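Teklow halts gripper sessions after finger pads fail to release

18 Aug 2021

Teklow has suspended recording with its hand-held grippers at the Sombridge site after a fault left the fingers of two units closed when the trigger was let go. No injuries were reported. One operator had a fingertip held between the pads until a colleague backed off the linkage by hand.

The fault was logged by Sushil Tiwari, who runs the bench sessions. According to his report, both units had passed the morning check and failed later in the same shift, during packing tasks. The return spring on each had slipped from its seat, leaving the linkage with nothing to open it.

Teklow says the springs came from a batch of 1000 supplied by Chaudhary in January. Of these, 159 had been fitted. The remainder have been set aside and will be measured against the drawing. Early readings point to an end hook bent short of the specified angle – enough to hold when new, but not under repeated load.

The oldest affected unit had logged 1688 cycles. The service interval in the manual is longer than that, and it will be cut until the cause is confirmed.

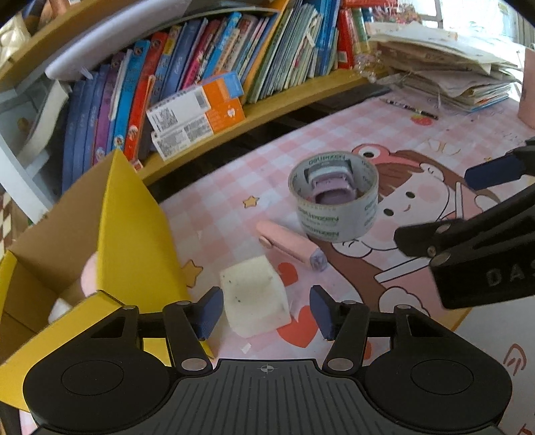 Work at the Nundeck site uses springs from an earlier batch and has not stopped. Operators there have been told to check that the fingers open fully before each task, and to keep their free hand clear of the pads while the trigger is held.

Milan Stevens, head of hardware at Teklow, said a retaining clip would be added to all units. "The spring should not be able to leave its seat, whatever the hook looks like," he said. Sessions at Sombridge will restart once the clips are fitted and each gripper has been tested under load.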